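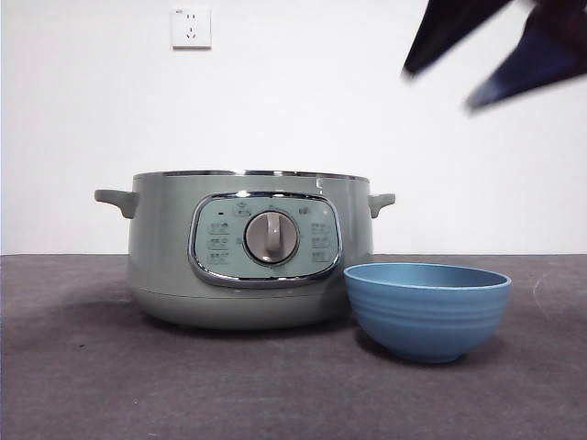

Figure 2. Tabletop setup with the cooker, the bowl and the gripper.

3.2 Workshop build

The arm was assembled in a shared workshop in Lismont over 19 evenings, using the hand tools already there. Strobel cut the base plate and Zwane wired the motor drivers. The first gripper fingers bent under load and were replaced in September with a stiffer pair, which we used for all trials reported in this paper.

The test station is a plain table against a wall. It holds a multicooker without its lid and a ribbed blue bowl at the cooker's front right (Figure 2). We kept this layout for every trial in the transfer task. The arm starts each run above the table and returns there before the next command is sent.

Joint commands go out every 20 ms from the Tulleo controller. We limited finger speed to 120 mm per second after early runs at 200 mm per second pushed the bowl out of place. Calibration takes around ten minutes and has to be repeated whenever the base is unbolted, as other members need the table on weekends.

Baptiste kept the build log, and Harahap checked it against the parts list. Wiring changes made after calibration are listed in Section 3.4 along with the drivers they affected.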